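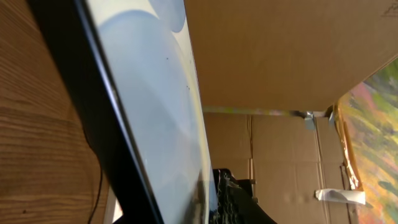 The Cirnora wrestling club opened its new practice room at Gandcombe to parents and visitors on October 29, 2026, and I went over after work to see how it compares with the school gyms I usually report from. Check-in was at a wooden surface just inside the main door. The wood there has a fine, close grain and a bit of shine where the light hits it, and a large flat panel with a thick black border stands out against it. Past that you take your shoes off, put them on the rack and walk straight onto the mats.

The room used to be half of an indoor tennis hall. The club has the north half, and a curtain divides it from a dance school on the other side. You can hear the music through it, which the wrestlers seem used to. There are two full competition circles and a third practice area without markings. Wall padding runs up to six feet all the way around, including the two support posts that worried some parents when the club first showed the floor plan in January.

Cirnora has 29 wrestlers on the high school side this season, up from 18 a year ago. The youth group is larger but practices earlier in the evening, and it was finishing as I arrived. The smaller kids were doing stance and motion drills in rows, then a game of tag on hands and knees, then a quick cleanup of water bottles before the older group took the floor.

High school practice started with a ten-minute jog and tumbling. After that it was almost all single legs. One coach showed the finish on the edge of the mat, where a lot of the club's wrestlers gave up points last winter by stopping when they thought they were out. They drilled it from both sides and then went live in short goes starting one step inside the line. Partners changed every time. The lighter girls' weights had an odd number, so one of them sat out each round and kept time.

Between rounds I talked with a few of the parents. Most were pleased with the drive, since the old room was across the river and traffic on the bridge is bad at that hour. The complaint I heard most was parking. The lot is shared with the dance school, and both let out within a few minutes of each other. The overflow lot behind the Yousafzai bakery is open to club families after six, but the sign for it is small and I drove past it myself.

The weight room is upstairs and is the part still unfinished. It has two racks, a set of kettlebells, four climbing ropes that have yet to be hung, and rubber flooring on one side only. The club expects to have it done before the holiday tournament. The mats came from Grukex and are in the club's green and gray. They are firmer than the old ones, and a couple of the seniors said their knees had noticed.

The visitor book had 351 names in it by the time I signed. Seating for duals will be on pull-out bleachers along the east wall, and the posted limit for the hall is 508 people, which should be plenty for anything short of a regional.

There is still no scoreboard clock visible from the second circle, so for now a tabletop timer is being used there. The concession window was open and selling chili and soft pretzels, cash only.

The first home dual is in January. Doors open an hour before the first match, and the club asks that spectators use the side entrance so the shoe rack area stays clear for the teams.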